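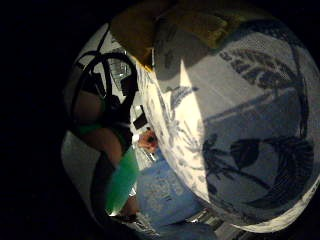 Stastutia, February

Cloth again. Printed tablecloth on, the yellow cloth thrown down on top of it, glove on one hand, hand-held gripper out as well. Same chore as last time: pick up the cloth, shake it more or less straight, fold it in half, fold it again, put it down squared to something. A child can do it badly at four and well at seven. I'm writing up what I think before I read the Gunawan summary again, as last time I let their summary write half my notes for me.

Question on the cover of this notebook is still "can it do the chores yet?" and my answer is still no, for cloth. For moving hard things from one spot to another I'd say sometimes, on a good day, with a person standing next to it.

State of things. We have 3905 recorded goes at handling cloth of one sort or another, all by hand. The policy trained on the lot gets as far as the first fold and then mostly makes a lump. Gunawan's page says 90 per cent success on "textile tasks". I went through their notes on Friday and success means the cloth was lifted clear of the table and ended up inside a marked area. By that measure my dropping a towel into the sink is a textile task. I scored our own runs both ways out of spite. Lifted and moved, we look very good too. Folded so that I'd put it in a drawer, I stopped scoring after a while and made tea.

What goes wrong, in the order it annoys me:

Finding the corner. When the cloth is bunched there often isn't a corner to be seen, and a person doesn't look for one, they pinch an edge and run their fingers along until it turns up. I watched my own hands do it this morning. It's all feel. The gripper has nothing like it, so it goes for whatever sticks out most and calls that a corner.

Picking up one layer. It either gets nothing or it gets both layers and a bit of tablecloth. The tablecloth makes this much harder and I want it kept. Somebody suggested clamping it down or going back to the bare bench for the baseline. People have tablecloths. If we clamp everything in the house that moves, we haven't tested a chore.

Pattern on pattern. Not much trouble with the yellow on the pale print. Much worse with the white printed stuff on its own, where a fold in the fabric and a line in the pattern seem to be the same thing as far as the vision side is concerned. Try a plain white napkin on the print next and see how bad it gets.

Knowing when it's finished. It will go on patting a folded cloth until it's unfolded. I find this the most discouraging of the lot. We had a nice half fold at one point, properly nice, and it went back in and undid it.

Time. I gave myself 30 seconds per cloth and didn't hurry. The best machine run took much longer than that and needed a nudge. I don't mind slow if it can be left alone. A washing machine is slow. But slow and supervised means I've got a chore plus a machine to mind, and I'd sooner fold the thing.

On the glove recordings. They're better than I said they'd be, I'll put that in writing. Fingers do what fingers do and you get the pinch and slide, which the hand-held gripper can't give us whatever we do with it. My worry is the other end. We record five fingers and then ask two flat pads to copy them. Hirutier's answer is that you map one on to the other and let the training sort out the rest. I have asked how, and been sent a diagram with an arrow on it.

Also the cable from the wrist wants a clip. You start working around it without noticing, and then the model learns a person working around a cable. Fixed with tape for now.

Plan was 40 goes with the yellow cloth, starting crumpled each time, crumpled by whoever is not recording. I noticed that when I crumple my own cloth I leave myself a corner. Everyone does. It's worth going back through the older recordings for this, since a policy trained on polite crumples isn't going to cope with a laundry basket.
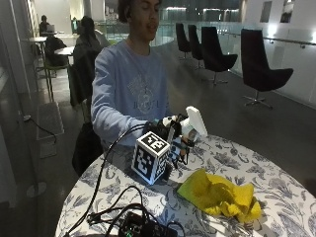 Corina Wallner read the above over lunch and thinks I'm marking it too hard. Her point is that the dishwasher can't load itself and doesn't clear the table either, and we all agree it does the dishes. If a machine only ever managed to get flat things into a rough pile by the drawer, she'd take it, and so would anyone with a bad shoulder. She'd also like it noted that my own folding is nothing to frame.

Noted. I still think the dishwasher is on my side. It works because someone gave up on copying a person at a sink and built a box with water in it. The folding equivalent would be the Gusetti machine, which takes one towel at a time, fed in by the corners, by a person who has found the corners. So we're back at corners.

She may be right about the pile, though. I'll add a third score between "moved" and "drawer": flat enough to stack. No idea where the line goes. Corina to pick examples, me to argue.

To do
Clip for wrist cable, tape is already lifting
Plain white napkin on the print
Check old recordings for tidy starting crumples
Ask Gunawan for their failures, all of them, not the reel
Ask Hirutier again about the arrow
Stop rule: try ending the run when nothing has improved for a few moves, even if that's crude
Wash the yellow cloth, then repeat a few goes with it. It's got softer with handling and I don't trust the later runs to match the early ones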